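**Pludham cell, notebook**
Thursday, December 5, 2019

Picked up where I left off on the two-arm cell. Left arm was drooping at the elbow again after the move to the new base strip. Pulled the plate bolts one at a time, cleaned the threads, put them back with blue threadlocker. Droop is gone, so it was the plate rocking and I had been blaming the Gerklow joint for nothing.

Zeroed both arms after that. Left needed 14 counts on the shoulder, right needed none. Saved as plusside_cal_b. The old file is still in the folder, don't load it.

Cable routing is the part I spent the most time on. Purple cable on both sides now arches over the wrist and goes back along the upper link to the elbow, then swings out and down past the base. First try had it clipped tight at the elbow and it pulled at full reach. Leave the slack in.

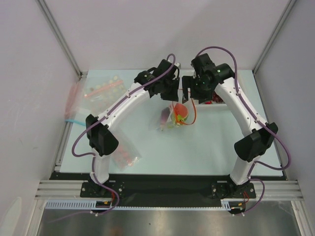
Both grippers over the middle of the table, ball underneath, bags left out.

Ran the Kingi script at low speed, ball only. 300 cycles, 181 clean picks. Most of the misses were the left gripper closing early. Raised the close delay in the config and the next few looked better, but I stopped there for the day and didn't log them.

The clear bags are harder. Fingers slide on the plastic unless they come straight down. Stelios Alexiou thinks rubber tips would fix it and has a sheet of something at home he will bring in. I would like to try a slower close first, it costs nothing.

Gap between the grippers at center is narrow. Added a keep-out in software so they can't both be commanded into the middle at full speed. Limit is up to 3000 steps/s outside it.

To do:

- tidy the red wires next to both bases
- label the connectors at the front tray
- rerun the ball test with the new delay
- order more clips, same size

Main switch off, key in the drawer.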